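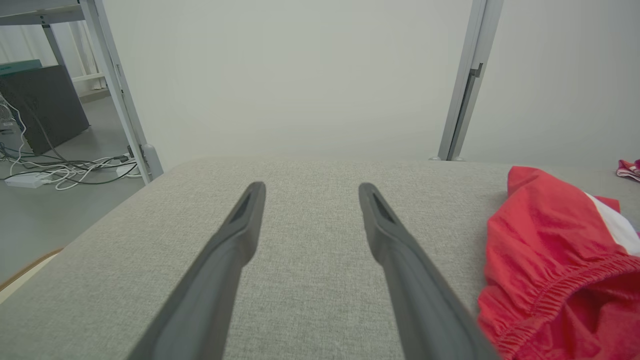 According to Valentina Painemal, the worst part of playing in a Sunday-morning sort of league was never the running, it was the bag of kit that came home afterwards and sat by the door until somebody gave in and dealt with it. She told us so when she dropped off her first load, and we have heard much the same from a good many households since!

So it is with great pleasure (and a fair amount of tea) that Kanlow announces the opening of its Kit Room, a sorting and folding service for amateur sports teams, families and anyone else who has ended up with more shirts than drawers. The doors open to everyone in June, after a trial winter in which 3,281 pieces of clothing came through our hands, were shaken out, matched up, folded and sent home again in labelled cotton bags.
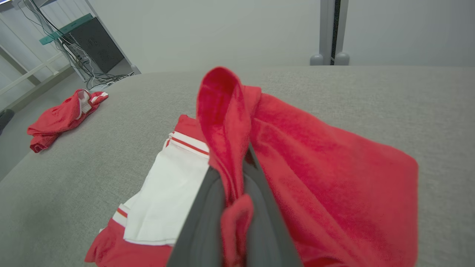 Our way of working is a simple one, and we came to it slowly. Everything is tipped out on a wide, soft surface where it can be spread and turned over, and then we go through it piece by piece. We tried sorting by colour in the early weeks, as most people do at home, and it sounded very sensible until a whole team's worth of red arrived. A big red terry towel over a red garment with white panels looks like one heap from across the room, so nowadays the towels come out first, always, and go into a pile of their own before anyone so much as looks at a shirt. After that it is tops, then shorts, then the small things, and odd socks go into a basket that we would rather not discuss.

Macarena Garrido, who set up the Kit Room after several years of doing the washing for her daughters' club, is very particular about jerseys, and we are glad of it. "People fold a jersey the way they fold a tea towel, straight across the middle, and then they wonder why there's a crease through the number," she said. "Lay it face down, get your hand right inside and pull the twist out, bring the sides in behind, and fold up from the hem so the lettering stays as flat as you can manage. It takes a moment longer and it's a much nicer thing to open on match day."

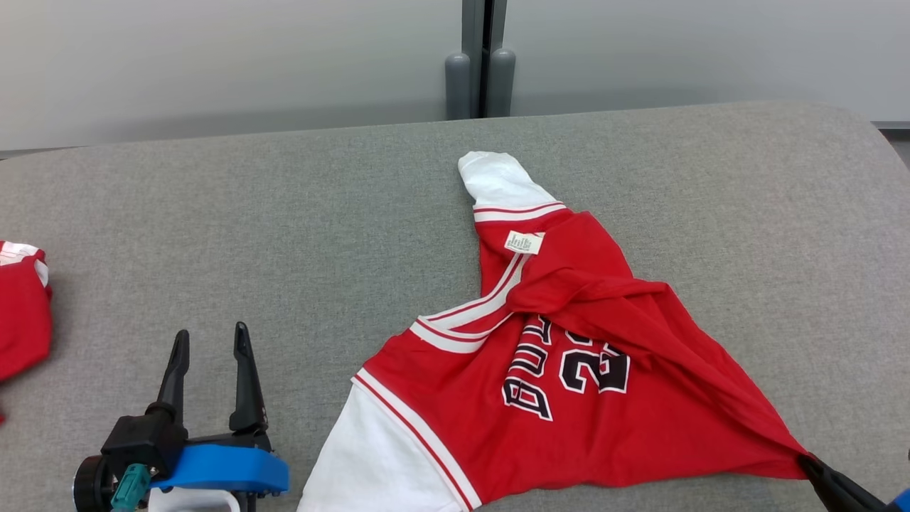 She also asks customers to check the labels before sending anything in, and to leave a note in the bag if a piece has sentimental value, as old favourites are folded last and wrapped in tissue.

A standard bag holds up to 70 items and is normally ready by 6 in the evening if it reaches us before noon. Clubs can book a regular slot, and there is room on the shelves for 300 bags at a time, so please don't be shy about the big end-of-season clear-out. Repairs to hems and waistbands are handled by our neighbours at Yimer, and can be added when you book.

Free folding mornings will run all through June, with Eirini Dimitriou showing small groups how to manage towels, shorts and long-sleeved tops. Bring your own pile, and bring the children too if they can be persuaded.

For bookings and press visits, please ask for Uriel Sosa at the Kanlow front desk.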